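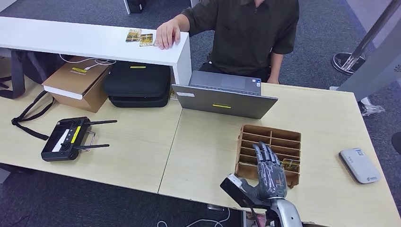 I have been playing the same record for three weeks and I'm not tired of it yet! It's a rocksteady seven-inch on the Tindmont label, bought for 9 dollars at the Plalesari record fair back in June, and the B-side is the one that gets me. The bass comes in a hair before you expect it, the organ bubbles away underneath, and then there's this gorgeous harmony part (three voices, I think, though my wife hears four) that makes me stop whatever I'm doing.

Tindmont pressed almost 600 copies, and mine has 548 written on the label in blue ink. The A-side got the radio play, a nice enough tune with a horn line you'll be humming by lunch, but flip it over. Please flip it over!

Keane Records downtown has a bin of about the same stuff if you want to dig, mostly ska and early reggae, and they let you listen before you buy. I came home with a scratchy organ instrumental on Ero that skips once near the end and still sounds fantastic loud. Next on my list is the Ero compilation from the 80s, the one with the yellow sleeve. If you have a spare copy, write to me.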